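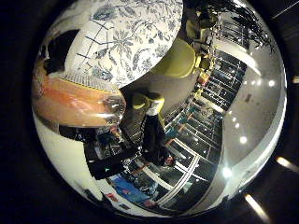
**Figura 3.** Vista de la cámara de muñeca durante la tarea de recolocación de cojines (cojín blanco con motivo vegetal azul en primer término).

### 4.2. Manipulación de textiles con relleno

La segunda familia de tareas comprende cojines, fundas y mantas plegadas. A diferencia de los envases rígidos de la sección 4.1, estos objetos cambian de contorno al ser presionados, y la estimación de pose basada en aristas pierde validez tras el primer contacto. Se registraron 500 intentos con el controlador Teltton, repartidos entre el piso piloto de Brandeseo y la sala de Norðdahl. Se consideró éxito todo cojín depositado dentro de la zona objetivo en un máximo de 2 agarres.

El controlador completó 376 intentos. De los fallidos, 109 corresponden a deslizamiento de la tela entre los dedos; el resto, a paradas de seguridad y errores de planificación.
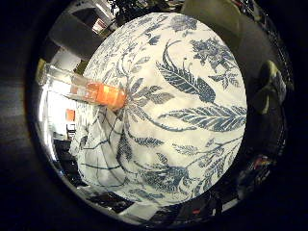 Los estampados densos plantean una dificultad adicional – el detector de Oveo tiende a confundir las líneas del dibujo con pliegues reales y propone puntos de agarre sobre superficie tensa. El reentrenamiento realizado en mayo con telas estampadas atenuó el efecto, pero no lo eliminó. En tejidos lisos el problema no se observó.

Con estos resultados, la recogida autónoma de un salón sigue requiriendo supervisión. El tiempo por objeto se analiza en la sección 4.3.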